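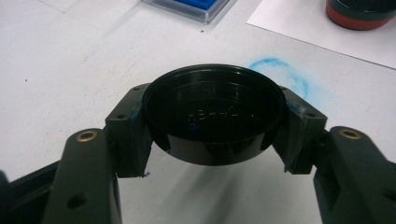 Kelturport adopts wear rules for gripper fingertips

Operators who record handling work with hand-held grippers in Kelturport will have to check and log the condition of their fingertips before each session under rules that take effect in May.

The rules were drawn up by Votine, which runs a shared test hall in the town, and will apply to every group that books bench time there. They cover cleaning, replacement and the state of the work surface.

Fingertips must be inspected after every 200 grasps and wiped down if there is any residue on the inner contact faces. Tips with chipped or uneven lower edges may still be used, but the damage has to be noted in the session log. A tip must be replaced after 300 grasps if the wear has reached the contact face.

Smooth, shiny parts such as black plastic lids get a section of their own. They must be gripped by the outer wall, with a fingertip on each side, and lifted clear of the table before they are moved sideways.

"People were writing down what they picked up and leaving out what they picked it up with," said Kedir Lemma, who edited the text. "If the tips are dirty or worn, that belongs in the record too."

Votine reviewed 3,016 log entries before settling on the limits. Fingertip condition was mentioned in 16 of them.

Giraldo, a parts supplier that uses the hall, had asked for a longer replacement interval, saying that printed tips take time to make and fit. Votine kept the limit but will allow groups to finish a session that has already started.

A test site in Sullby is considering the same rules and will discuss them on Thursday.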